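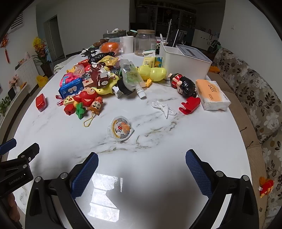 Clearing the Toy Table – Your Questions

I get a lot of mail about my table posts, so I've put the ones I answer over and over on one page. I last went through it on Sun 12 March. If yours isn't covered, write to me – I read everything, even if I'm slow!

Where do you start when the whole table is covered?
At the edge nearest me, always. I pick up the trash first (crumpled tissues, empty wrappers, the odd straw) and only then look at the toys. It takes maybe one song on the radio and the pile already looks friendlier.

Do you sort snacks and toys at the same time?
No! I tried that for a whole winter and kept finding crackers in the doll box. Snacks go first. Anything sealed, like those little jelly cups with the fruit printed on the lid, goes back in the kitchen drawer, and anything opened gets eaten or tossed that day.

Are jelly cups okay for little kids?
Please be careful with these. They can be a real choking danger for small children, so mine live in a high drawer and never in the toy pile.

What do you do with all the tiny stuff?
Keychain figures, little plastic stars, wedges of pretend food, pieces of who knows what... I have one shallow tray for all of it. When the tray is full, the kids pick what stays. I used to have 19 labeled jars and I was the only person in the house who ever used them.

And a broken piece that doesn't match anything?
It gets until the end of the month in the tray. My friend Marlene Rieger swears by a whole year, but she has a bigger house than I do.

How do you store dolls so their hair stays nice?
Lying flat, with nothing heavy on top. If the outfit has gold trim, I turn it inside out before washing and let it air dry – the dryer is murder on trim.

How do you clean a glossy marble-look table?
A soft damp cloth, a drop of dish soap, then a dry cloth right behind it. Streaks show up like crazy under a bright light, so I bend down and check from the side. If yours is real stone, skip vinegar and lemon, they can etch it.

Do you keep anything on the table for good?
A soft pack of tissues, and that's it. Everything else has a home by supper, or at least by bedtime.

How often do you do this?
Four evenings a week, and a big one in May before the Matville yard sale.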